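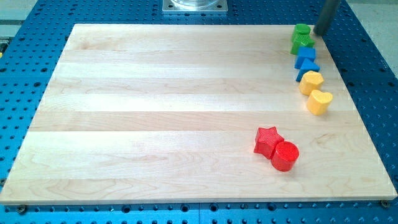 Block Sorting by Teleoperation: Gallery

Lurkari is the tabletop demonstration set from the Goladell manipulation group. An operator moves the arm by hand or from a remote station, the software records the motion along with the camera streams, and the recording is used as training data for a policy that later runs without an operator. The notes on this page cover the block sorting task. They were put together in November 2022 for people joining the project and for outside groups who asked how the workspace is laid out.

Task

The operator groups shape-sorter blocks by color. Shape is ignored for scoring. A group is complete when the blocks of one color touch each other and no block of another color sits between them. The group may be in a line, a cluster or a pair side by side. Orientation on the board is free, and a block that has been turned on its vertical axis is not corrected.

Board and table

The work surface is a maple board glued up from strips, set on a blue breadboard table with a grid of holes. Blue shows on all four sides of the board, which makes the board outline easy to segment. A block that leaves the wood ends the episode.

Pale wood was chosen over the earlier black mat. On the mat, the blue blocks lost contrast under the evening lights, and Assunta Messina had to relabel 70 episodes by hand.

Blocks

Green, blue, yellow and red are in use. The column at the right runs green, blue, yellow from the far corner toward the operator. The red star and red cylinder are together in open space on the board, away from the column.

The top faces are textured. Fingertip pads slide less on them than on the smooth side walls, but the grasp is always taken from the sides, so the texture matters mostly for the depth camera. Smooth tops gave dropouts.

The star and the heart are the hard ones. Parallel fingers want two opposing flats and neither shape offers a good pair. For the star, operators are taught to close across two inner notches. For the heart, one finger goes near the point and the other into the dip between the lobes. The cylinder can be taken from any direction and is the first block given to a new operator.

Two ways of demonstrating

Hand guiding: the arm is put in gravity compensation and the operator moves the wrist directly. The paths are short and smooth. The drawback is that the operator's forearm enters the overhead view, and those images have to be masked before training.

Remote: the operator sits at the Mahuika station, a small leader arm with the same joint layout, and the table arm follows. Views stay clean. Force is not reflected back, so contact has to be judged from the video. Pressing one block against another is where most remote episodes go wrong, generally by pushing too far and spreading a group that was already finished.

Cường Hồ wrote the follower controller. Median time for a full sort is 42 seconds by hand guiding. Remote takes roughly 70 for an operator past the training stage. Heather Hapeta's comparison of the two methods found that policies trained on remote data alone recovered better from missed grasps. Her reading is that remote operators miss more often and so record more recoveries. Hand-guided data is still collected for the approach phase.

Recording rules

Start with the gripper open and clear of the board.
Move one block at a time. No sweeping.
Leave a finger width between a new group and any other color until the group is complete.
If a grasp fails, retry from above. Do not stop the recording.
After 6 failed grasps on the same block, end the episode and tag it.
Pauses longer than 19 seconds are trimmed automatically.
Do not touch the blocks by hand while the recorder is on.

Known problems

Adjacent blocks of the same color can merge into one region in the color mask. Close-packed green pairs are the usual case. The labeler now splits regions by area and top outline, and Selamawit Sisay checks the remainder.

The cylinder rolls if it is tipped during release. Lower it fully before opening.

Wrist camera calibration drifts after a gripper change. Run the Lindura check before the first episode.

Contact for data access: Marama Ngata, Goladell. The next release is planned for February and will add sorting by shape.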